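Home | Guides | Storage | Archive

Labeling Storage Bins So the Labels Stay On

By Rigoberto Ríos
December

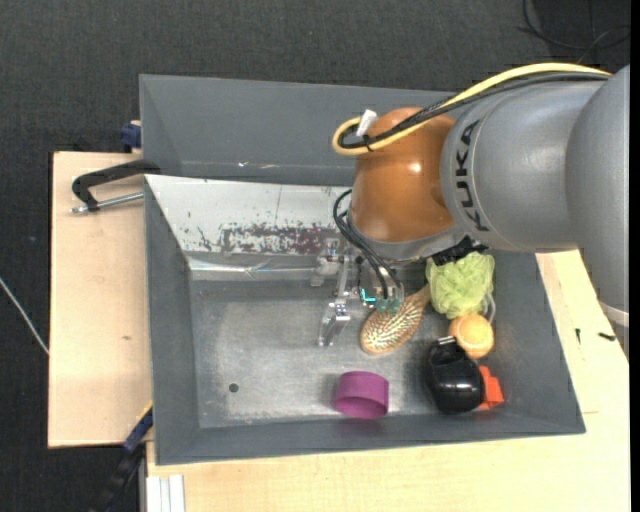

Issue 38, p. 227

Most label failures on gray bins come from poor surface prep. New plastic carries mold release, and used bins carry oil and dust. Either one will lift an adhesive label within weeks.

What you need: isopropyl alcohol, lint-free wipes, a plastic scraper, a hand roller, and polyester label stock. Paper stock is fine for cartons but tears on bins that get stacked. I use Revex matte polyester; Baek sells a similar grade.

1. Empty the bin. Scrape off old labels, holding the scraper flat to avoid gouging the plastic.

2. Wipe the label area with alcohol, in one direction only. Use a fresh wipe for the second pass. Let it dry for 5 minutes.

3. Mark the position. On a bin with sloped sides, place the label 2 inches below the rim, where it clears the bin stacked above. Keep it off ribs and corners.

4. Peel back one short edge of the liner and set that edge down. Pull the liner away slowly while rolling toward the far end. Do not lay the whole label down at once — trapped air cannot be worked out of polyester.

5. Roll twice more with firm pressure, center outward.

6. Leave the bin at room temperature overnight before it goes into a cold area.

Text size: part number on the top line, bin location below it, bar code last. Leave a blank margin on both ends of the bar code or handheld scanners will misread it.

For bins already in service at more than one site, add a site prefix to the location line. We use M for Mornadora and S for Skikport.

Last updated: December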